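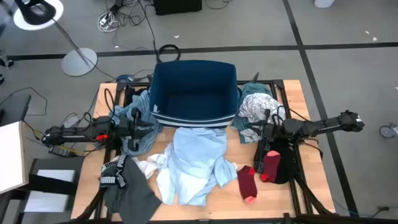

Write the stop rule first and the task second, came the remark from the Hirnen side on the morning call, and after 297 logged runs on two arms it's hard to argue. Their point was that most of our rules got written after something snagged. Fair enough! So this entry is the laundry rules, version 6, all in one place.

Start state. Bin at the back center, open and empty. Clothes go down bunched, never pre-smoothed, and mixed: shirt, socks, something with an elastic waistband. Waistbands are wonderful test pieces (they twist, they spring back, they hide a sleeve) and I want one in every set from now on.

Shared zone. Both grippers can reach the middle, so only one arm goes in at a time. The other holds on its own side until the first is clear. I love how much calmer the logs look with this in — 11 aborts in the last batch, down from 46.

Cables. Check the loops over both arms through full travel before power goes on. Hand on the stop during the first run, every time, even after a coffee break.

Floor. Tape lines stay visible. Scraps get picked up at changeover, and that includes the tiny ones.

Logging. Write down the abort reason in plain words. "Weird" is not a reason (I'm guilty of more than one).

Still open: Pavliuk wants a speed cap near the bin wall, Griteck would sooner cap force. Trying both in August, same clothes, same order. Can't wait to see the traces side by side.

To do: print the rules big enough to read from the stop button.

Filed under: Bench Notes, Safe Practice

Recent entries
Plurnisen gripper pads, wear check
Who resets the table? Changeover rules, draft
Abort codes we dropped
Labeling power leads on the two-arm bench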